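Studio diary, March

6.40 am. Kettle on. Slept badly, kept redrawing the Veretti label in my head. The V is wrong. Knew it at three in the morning and it's still wrong now. Too sharp at the bottom, looks like a dart.

Plan for today: fix V, send Kanchan the colour tests, ring the printer in Liralley before they go to lunch (they go early), eat something that isn't toast.

8ish. V fixed! Or better anyway. Took the point off and gave it a tiny flat foot, and now the whole word sits down properly. Should of done that a fortnight ago. Printed it at label size and stuck it on a jar from the pantry. Walked past it a few times pretending to be a shopper. Picked it up twice. Good sign, although I was also hungry.

Colour tests next. The client wants "a warm green". Have made 21 of them. Past the first handful they all look like the same green to me, so I went outside and stared at the neighbour's hedge for a bit. Came back and threw out the lot except two. One is the hedge. 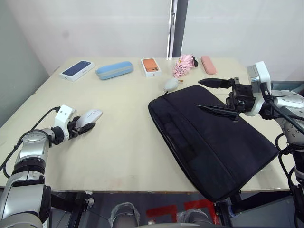

Vol. 2, p. 50

New page, nicer pen. The old one was leaking on my sleeve.

Kanchan Joshi rang at ten about the Allby job. She's doing the words, I'm doing the pictures and the layout, and we've both been waiting on the other for a week without saying so. Bit silly. Her draft is lovely, short sentences, no showing off. There's a line about the old ferry timetable that made me want to start drawing straight away. So I did, while she was still talking, and missed whatever she said about the deadline. Must ask. Will feel like an idiot.

Allby booklet as it stands: cover, map, the ferry spread, the bakery spread, a back page I've been ignoring. They want 400 copies. Paper stock still not decided. I like the rough one, it takes the blue beautifully, but the fine type goes a bit furry on it. Kanchan says furry is fine. Kanchan isn't the one who gets the phone call.

Printer: rang at 11.30, already at lunch. Left a message, said my own number wrong, rang again to correct it.

1.15. Toast.

Afternoon on the map. Hand lettering all the street names becuase I told everyone I would, and it was a great idea when I said it. Wrist is sore. The long streets are easy, it's the little lanes, you've got nowhere to put the name and it ends up curled round a corner like a cat. Did the harbour in one go though and I'm really pleased with it. Loose, bit wobbly, feels like the place. Wish the rest had come out like that. Tempted to redo the whole top half to match. Not tonight.

Printer rang back at 3. Up to 50 sheets of the rough stock left in the shed from another job and I can have them for proofs, no charge. Nice man. Says the blue will dry darker than I think. Everyone says that about blue. Asked him about Veretti as well, he reckons go uncoated for the labels and live with the scuffs. Might be right.

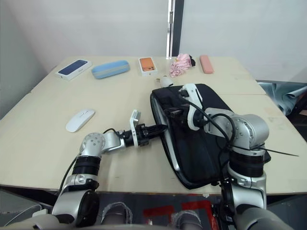 Evening, still going

Soup. Radio. Meant to stop at six and it's gone eight.

Emailed the greens to the client. Called them Green A and Hedge. Hope they pick Hedge. Didn't attach the first time, obviously, so now they have two emails from me and one says "sorry!!" in it.

Thinking about the Vidal competition again. Entry is a single poster, any subject, and I have a drawer full of half things that could be a poster if I was brave about it. The swimmers one maybe. Pulled it out and looked at it on the floor. The bodies are good, the water is terrible. Could I leave the water out? Just the swimmers on bare paper, big gap in the middle. Did a quick thumbnail on the back of the gas bill and it kind of works. More than kind of. Went a bit cold on the arms, which usually means something, or else the window's open.

Window was open.

For tomorow: ask Kanchan about deadline (grovel). Back page. Lanes. Buy nibs, the fine ones, and some proper food. Put the gas bill somewhere I'll find it, front AND back.

Bed. Wrist in a hot towel, smells like the dishes.

Recent entries
The week of the wrong blue
Learning to letter again at my age
Harbour sketches, and a sunburnt neck
What I keep in the bottom drawer
Invoices, a sad poem

Contact | © All drawings and words mine, please ask first | Back to top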